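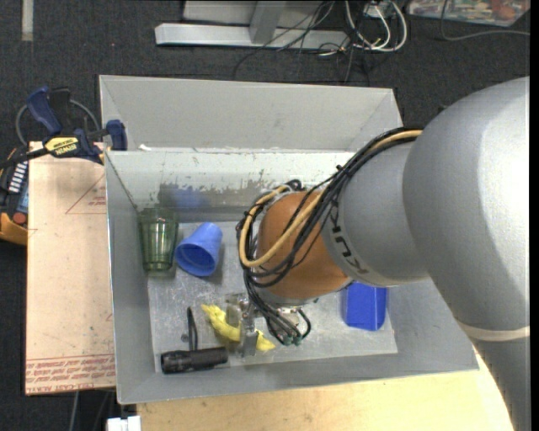

About the Piltport Robotics Club

We're a student robotics club at the Piltport campus. Open to anyone enrolled, any major, any year. No experience needed. If you can tighten a bolt or read an error message without panicking you are already ahead of where most of us started.

What we do

Bin picking, mostly. You have a bin, you have stuff in the bin, the arm has to find it, grab it and put it somewhere else. Sounds easy. A five year old can do it. It has taken us a good part of three school years and we still drop things.

The big arm is a KUKA. Students run it, but only after the safety class (see further down). We work with everyday things: a drinking glass, a plastic cup, a flashlight, a blue block, whatever is in the crate that week. Hard ones are the see-through stuff and anything soft. Clear and tinted plastic gives the depth camera fits. Soft things change shape as soon as the fingers close, so the grasp you planned is not the grasp you get. Cups on their side are a whole seperate argument.

Clamps hold the bin to the table. Please do not take the clamps. If you need clamps for your own project ask and we'll find you some.

How we got started

Alasdair Gunn teaches the controls course and wanted a place for students to keep going after the final. Had a room, had a table, had a sign-up sheet with 11 names on it. First year was all small hobby arms and a lot of burned-out servos. The second year we entered the Soseck Pick Challenge and finished next to last. Went back the year after, did better, came home with a mid-table result and a long list of things to fix. We are still working through that list.

Godelieve Verbruggen joined as second advisor and runs the perception side. She is the one to talk to about cameras, calibration, labeling, or why your point cloud is upside down.

The teams

Grasping - picks where the fingers go. Mostly Python, some math, lots of watching the same attempt over and over.

Perception - finds the object in the first place. Currently 2000 labeled bin shots in the set, and always looking for people to label more. Good first job for new members, you learn what the camera gets wrong.

Hardware - gripper, fingers, mounts, cables. Cables especially. Everything that goes down to the gripper has to survive the wrist turning, and every season we reroute it and every season something snags anyway. If you like zip ties this is your team.

Competition - rules, travel, forms, practice runs. Small group, busy in spring.

You can switch teams. People do.

Zosasico

That's our software. Started as one member's homework and grew. It takes in the camera data, ranks the grasps, talks to the arm controller and logs every attempt, good or bad. The docs are behind, we know. The install page works if you follow it in order and don't skip the network part.

This season

Goal for Soseck is a full bin cleared, mixed objects, no human help, inside the time limit. Right now a practice round is 17 tries and we score it by hand on the whiteboard. Soft toys and the glass are where the points go missing. Grasping team wants new fingers, Hardware wants the old fingers used properly. Meeting about this is Sunday, bring opinions.

Summer session runs in July. Shorter, quieter, good time to get hours on the arm.

Safety class

Required before you touch the pendant. Takes 90 minutes, in the Laing Building, ground floor, bring a pen. Covers the e-stop, speed limits, where to stand and where not to stand. Nobody runs the arm alone. Hair tied back, no lanyards, no loose sleeves. Miss it and you can still code, label and come along to build nights, you just stay behind the line.

Joining

Come to any open lab. Say hi, somebody will hand you a job. Dues are small and we waive them if you ask, no form for that, just tell Alasdair or Godelieve.

Schools that want to visit - yes, we like visits, groups of up to a dozen work best. Give us a couple weeks notice so we can have the arm up and a member free to run it. Teachers can pick the objects if they want, kids usually bring better ones then we do.

Donations: old laptops, hand tools, cameras that still work, odd shaped household things for the crate. No knives please. No glass that's already cracked.

Open lab hours are on the door and on the calendar page. If the two don't match go with the door.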